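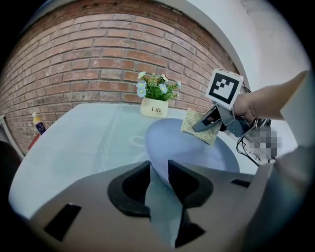
Chapter 6
Learning from Hand-Held Demonstrations

A robot arm can be taught a task by teleoperation, but the method is slow and ties the teacher to the robot. This chapter deals with a second method, in which a person performs the task directly while holding a gripper in each hand. A camera on the gripper records what the tool sees. The motion of the tool is worked out afterward and used to train a policy.

Our main case is the Momdale study, led by Octavian Lungu. The study collected 637 demonstrations of household tasks – wiping, stacking, moving a sponge on a plate – in ordinary rooms. Of these, 570 passed the tracking check and were kept for training. The other demonstrations were dropped, most of them for gaps in the recovered path of one gripper.

Two questions run through the chapter. The first is how to place both grippers in one shared coordinate system. Section 6.2 covers printed square markers, which give the pose of a tool whenever a camera has a clear view of them. The second is how much variety the training set needs. Section 6.4 compares policies trained in 19 rooms with policies trained in one, using the same number of demonstrations.

Readers should know the camera model from Chapter 3. Wide-angle lenses bend straight lines, and the pose estimates in Section 6.2 depend on correcting for this first.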